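Dye notebook, 2020-10-14
Madder on wool, second go at the Gondness recipe 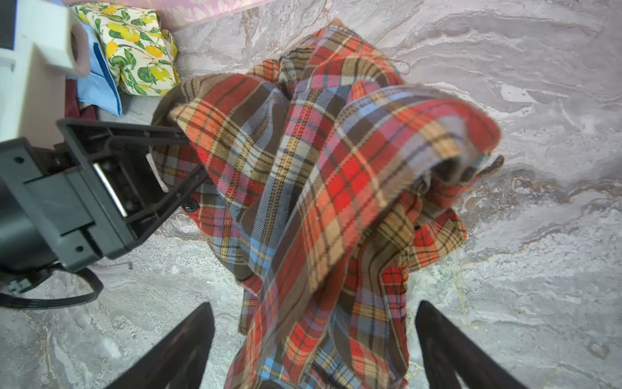
Plaid flannel, red and orange with brown and light blue. Reds to argue over.

OK, so the madder. I left off last time with a pot of brick-colored sludge and a promise to do it slower, and today I did it slower. Same wool as before (the Avora two-ply, undyed, the slightly greasy batch), scoured last night and left to soak in plain water until I came in.

Mordant was alum at 12 percent of the dry weight with 6 percent cream of tartar. I know the Gondness sheet says to go heavier on the alum but the last skeins came out tacky and I blame that. One hour at a bare simmer, then off the heat and left alone while I ground roots. Grinding took forever. The coffee mill is on its last legs and smells like a hot toaster, so please don't use it for the walnut hulls, whoever has been using it for walnut hulls.

Now the temperature business. Every book says keep madder under 160 F or the browns come out, and I'd been treating that as a suggestion. This time I clipped the thermometer to the pot and babysat it. It crept up twice and I pulled it off the burner both times, swearing a bit. Liquor stayed a clear tomato soup red the whole way, where last time it had gone muddy by the half hour. So I'm a believer!

Skein notes, in the order they came out:

Skein A, pulled at 20 minutes. Salmon. Pretty, pale, a little bathroom-tile. Would make a nice lining color.

Skein B, one hour. Proper orange-red, very even except for a lighter band where I tied it too tight. Figure-eight ties from now on, and loose ones. I write this every time.

Skein C, one hour and then overnight cooling is the plan. It's in the pot as I write, lid on, note taped to it. Do not stir it, do not "just check" it.

Skein D went in with a pinch of chalk in the water because our tap water is so soft. It's redder than B, no question, less of that pumpkin thing. I want to try this again with the chalk weighed properly instead of pinched. I'm kicking myself a little, it's the best color of the day and I can't tell you how much went in.

Also tried an exhaust bath with a scrap of the Skorkamau linen, unmordanted, just to see. Peach. Barely peach. Into the rag bag.

Side track: I spent lunch reading about turkey red, the old cotton process with the rancid oil and the dung and the weeks of dipping. The version I have lists 13 separate steps and I got tired just reading it. What I'd love is to try some cut-down form on a cotton swatch, maybe three oilings and a long rest between. It would stink up the whole shop, so it has to wait for a stretch when we can leave the windows open. Definitely not February.

Lightfastness: the strips from the first batch are still taped in the south window, half covered with card. Peeked at them today. The madder is holding up fine, the safflower pink is basically a memory. The Đào sample, the peachy one that came in the swap packet, has shifted toward tan on the open side. I'd like to know what's in it. The packet only gives the name.

Money stuff, before I forget. The bulk root order comes to 4,000 grams if we go in on the full sack, and that's a lot of root for a shop this size, but it keeps, and the small bags are a rip-off. I'm for it. Leave a note on the board if you want a share.

To do:
Weigh the chalk. Half a gram per liter to start, then double it.
New thermometer, this one reads four degrees high in boiling water (checked it twice — I subtracted for everything above).
Wash skeins A, B and D in the neutral soap, dry them in the shade, and look again in daylight. The tubes over the sink make everything look orange.
Label the iron jar. It looks exactly like the tea jar.

Pot was at 104 F when I turned off the lights. Skein C looked nearly black under the surface, could be the lid shadow. Will fish it out first thing and write it up on the next page.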